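Home > Opinion > Small Stuff

In defence of the box lid

January 2023

Everyone has a drawer. Mine was in the kitchen, then we moved and it was in the hall, then for a while it was a carrier bag on the back of a door. Cables, mostly. Chargers for phones I no longer own, earphones with one side dead, a remote for something. When people write about tidying they go straight for clothes and books, because clothes and books look nice in a pile. I want to talk about cables. No one wants to talk about cables.

My argument is simple and I'll get it out of the way. You do not need a system for your cables. You don't need the rolls of sticky tape, the little zip cases with elastic loops, the label maker. You need a box lid, or something as shallow as a box lid, and you need it to stay in the room where you use the things.

I came to this the expensive way. In September I bought an organiser from Gurkirus, the shop on the corner in Beldale that does luggage and phone bits. Padded case, opens like a book, 45 loops and pockets. Forty-five! I sat down one evening and put every cable in its own loop, and it looked wonderful, like something a surgeon would carry. Took me most of the evening. Then the next morning I needed one of them and pulled it out, and used it, and put it down on the windowsill. That was it really. Within a month the case was zipped up on a shelf with the cables I never use still beautifully in their loops, and the four I do use were all over the house.

Four. I want to stay on that number for a bit. Out of that whole case I use 4 cables. Phone, earphones, the camera battery, and the one for the bike light. I suspect most people are the same, give or take. All the effort goes on the ones that don't matter, becuase the ones that matter are never still long enough to be tidied.

There's a way of thinking about homes that treats every object as if it had an address. Everything in its place. My mother believed it, I believed it, the catalogue people at Fjeld certainly believe it – their storage range has a separate tray for pens and a separate tray for "tech", and the tech one is so deep you can't see the bottom. Deep is the enemy. A deep box is a place to lose things on purpose. You drop the charger in, another on top, then the earphones, and by the weekend they've knotted themselves together down there in the dark. I've no idea how. I have left two cables side by side and come back to one lump.

A lid can't do that. Or it can, but you see it happening. A shoebox lid, the lid off a set of mugs, the top half of whatever the last present came in. An inch of side, maybe two. Things don't roll off and things don't stack up. When it's full it's full, and it looks full, and you have to deal with it. That's the whole trick.

People object to how it looks. Fair enough. A lid on the side looks like you've just unpacked something and not cleared up. A friend offered me a nice tray instead, a lacquered one from Bonda, and I did try it. Too good. I started putting keys in it, then letters, then a plant. A nice tray wants to be looked at and so you start arranging it for visitors, and the chargers get moved somewhere worse. A lid has no ambitions. You can scribble on it, you can chuck it out when it goes soft at the corners. I've written on mine what goes where, and then ignored it.

The other objection is that it's only moving the mess. Yes. It is moving the mess to one place, next to the socket, where I can see it. I don't know what else tidying is supposed to be.

Now the bed. I do all my sorting on the bed and I will not be talked out of it. The floor kills my knees and the table has always got dinner or the post on it. A bed is wide, it's at a good height if you kneel or perch, and nothing breaks if you drop it. Best of all there's a deadline built in, you have to finish because you have to sleep there. I've never left a job half done on a bed. I've left a jigsaw on a table since before the summer. 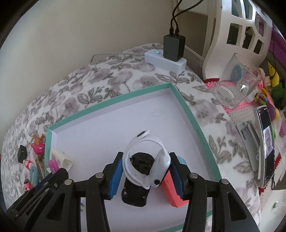 So, the method, if you want one. Lid on the bed, near the socket. Fetch everything that plugs in, from every room, don't sort as you go. Anything knotted goes in knotted. Then take the tangles one at a time and undo them over the lid, so the small bits fall somewhere you'll find them. Earphones first, they're the worst, they hang on to whatever's nearest. Loop each cable loosely. Not tight, tight is how they split near the plug. Anything you can't name, you try in a socket or a device, once. If it doesn't fit anything it goes.

I gave away or recycled roughly 70 per cent of mine. I thought I'd miss some. I have missed one, a short white lead, and I replaced it for less than the price of a sandwich.

What's left lives in the lid. The lid lives by the bed where the socket is, and the washing can go round it. Some nights I come in and there's a jumble in there again and I spend two minutes on it and that's that. Compare an evening with the loops.

I know this isn't much to get worked up about. But I do mind, a bit, that we've been sold the idea that a home is badly run if the chargers aren't in loops. There was a piece on one of the homes pages just before Christmas about a "cable wardrobe", an actual narrow cupboard, with hooks, for cables. It had 2828 comments under it when I looked and I read far too many. Half wanted one. The other half seemed to feel guilty they hadn't got one, which is worse. All that guilt over a bit of wire.

Keep the cupboard for coats. Next time a parcel comes, flatten the box and hang on to the lid. If it turns out to be the wrong size you've lost nothing, theres always another parcel.

Filed under: Small Stuff, Home, Clutter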